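Girville chip seal trial: first-season results

The chip seal trial on the Girville connector has now been through one full winter, and the first set of field and lab results is in. The trial compares two emulsions placed over the same existing surface: the standard polymer-modified product used by the district, and a higher-residue grade supplied by Satora. Both sections were built in the same week with the same crew, spreader and rollers.

Aggregate for both sections came from the Wasico pit. It is a single-size crushed stone, washed at the plant and sampled again from the stockpile on site. Dust content on the stockpile samples was higher than on the plant samples, though still within the limit. Lambros Papadakis, who ran the sampling, has asked that future samples be taken from the spreader hopper as well, so that handling between plant and road can be checked.

The connector was picked for its even traffic. Counters placed at each end gave an average of 2,363 vehicles per day on the east section and 2,162 on the west. The difference comes from the turnoff to the Veloso grain terminal, and it matters mostly for the heavy vehicle share. The design method sets the emulsion rate by traffic band, and the band changes at 2,000 vehicles per day, so both sections were designed to the same rate.
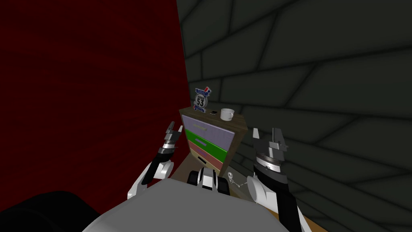

Why was the road swept twice before opening to full-speed traffic?
The first sweeping, done the morning after placement, removes stone that never bonded. The second picks up stone that the rollers and slow traffic have worked free, and it cuts down on windshield claims.

Stone retention was measured in December and again after the spring thaw. The target was 70 percent embedment in the wheel paths by the end of the first season. The Satora section met it in both lanes. The standard section met it in the eastbound lane and fell short in the westbound lane, where the shade line from the cut slope keeps the surface cold until late morning. Snowplow damage was limited to the crown and was similar in both sections.

Some bleeding has shown up on the Satora section at the approach to the terminal turnoff, where loaded trucks brake. Rafail Ververidis has reviewed the distributor logs and found no change in the spray rate there. The old surface at that spot had been patched with a rich mix, and the rate was not reduced to allow for it. Patches of this kind will be mapped before the next placement – the current survey form has no field for them.

Texture depth readings will be repeated after the summer. Cores are planned at the turnoff and at one control point in each section.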